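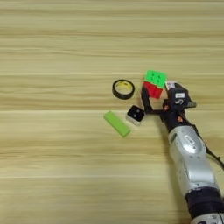

FOR IMMEDIATE RELEASE

**Zendton Library opens a puzzle and game lending room, with cubes, jigsaws and a whole wall of brain teasers**

ZENDTON, Monday, October 12, 2026 – You can now borrow a puzzle from the Zendton Library the same way you borrow a book. The new Workow Room, on the second floor of the Praden Street branch, starts lending this week with 75 titles on the shelves, from twisty cubes and wire puzzles to large jigsaws and two-player strategy games.

Anyone with a library card can take home two items at a time and keep them for up to 25 days. There is no fee and no deposit. Kids under 12 need an adult's card for the bigger sets, but they are welcome to sit down and play with anything in the room for as long as it's open.

The idea grew out of a puzzle swap the library held in August, when people showed up with shopping bags full of jigsaws and then stayed all afternoon trading tips (and, in a few cases, finishing each other's puzzles on the reading room floor!). So many of them asked when the next one would be that staff started looking for a permanent spot.

"I had set out a few cubes by the front desk just to keep the line happy, and I ended up with grandparents and middle schoolers teaching each other how to get the first layer done," said Bergþóra Ladefoged, who runs the library's programs. "I still can't solve one without the cheat sheet, and I've been carrying a cube in my coat pocket for weeks. I'm so excited to have a room where people can get stuck on something together."

The room used to hold bound newspapers, which have moved downstairs next to the local history desk. It has new lighting, low shelves that small children can reach, and a long window seat that gets the sun until midafternoon. The old card catalog has been kept, and its drawers now hold spare pieces, timers and printed hints. Hints are filed by puzzle name, with the full solutions in the bottom drawers for anyone who wants to avoid temptation.

Every jigsaw is checked when it comes back. If a piece goes missing, tell the desk and it will be noted on the box so the next person knows. Pieces found later in couches, pockets or vacuum bags are gladly accepted.

**Opening week**

- Learn to solve a 3x3 cube: Wednesday at 4 p.m., beginners only, cubes provided
- Family jigsaw evening: Friday at 5 p.m., with steamed buns and tea from Hồ Bakery
- Bring-and-swap table: all day Saturday, jigsaws and board games in any condition as long as the box closes

The cube class will repeat every other week through the winter, and a faster group for people who already know the basics will be added if enough sign up. Sign-up sheets are at the Praden Street front desk.

**Contact:** Bergþóra Ladefoged, Programs, Zendton Library, Praden Street branch

###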